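Home About Build Log Open Bench Contact

About Us

Zimgate is a shared workshop in Stadau where a small group of people build one robot. The robot is called Nitard. It is a two-armed machine on a wheeled base, meant to do the dull handling jobs in a small store: opening multipacks, putting bottles on a shelf, getting the wrap into the trash.

The workshop started in the garage of Na-rae Wi, who had spent years repairing vending machines and had a stack of good used motors. The first arm was bolted to a workbench and could lift a soup can. By June of the second year it had outgrown the garage, and we took over the lease on the unit we have now. Members pay $60 a month, which covers rent, power and a share of the filament.

There are 10 of us. Two are machinists, one teaches high school math, and the rest learned as they went. We have a lathe, two printers, a bench for electronics and a cage for testing the arms at full speed. The cage was the most expensive thing we built and we should have built it first.

How we work

We do the job by hand before we ask the robot to do it. Whoever is on task duty wears a camera at head height and works through a job at normal speed, and we go over the recording afterward with the arm team. Most of our design changes have come out of those sessions. The wrist was redesigned after we saw how often a person turns a bottle a few degrees to get it free of the plastic.
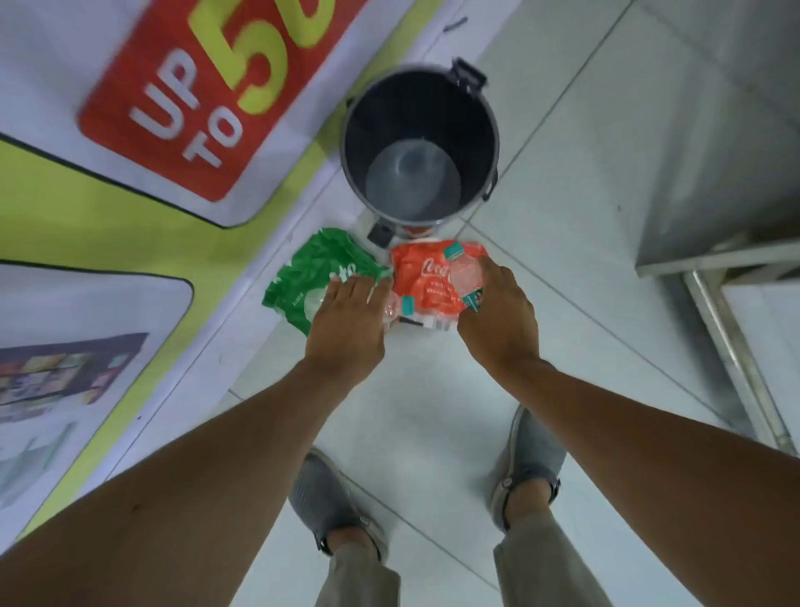

Drinks packs have taken up most of this year. Shrink wrap is hard for a gripper. It stretches, it shines under store lights and it sticks to rubber pads. One hand has to hold the pack while the other works on a single bottle, so the two arms need to share a plan and react to each other. Our first version ran them as separate programs and they fought – we stripped 84 gear teeth in one afternoon and had to reprint the whole shoulder set.

The current controller, Kinyua, runs both arms from one clock. It is slower and it does not break things. We have logged 2,382 test grasps with it so far, on full packs, torn packs and single bottles. Dented bottles are still a problem and so is any cap that faces down.

What we share

Drawings for the base, the arms and the second wrist are free to anyone who asks. The first wrist drawings are also available, but please don't build that one. Kinyua's code goes out once a member other than the author has run it on the bench. We don't sell kits and we don't take orders for finished robots.

Visiting

You are welcome to come by on an open bench evening. Closed shoes are required and long hair has to be tied back. Bring your own project if you have one – there is usually space at the electronics bench. Use the side door, as the front shutter sticks.

If you want to join, write to us through the contact page and say what you would like to work on. We are short of people who can write motor drivers.

Page last updated 11/28/21

This site uses cookies to remember your settings. By continuing to use the site you agree to this. Accept Learn more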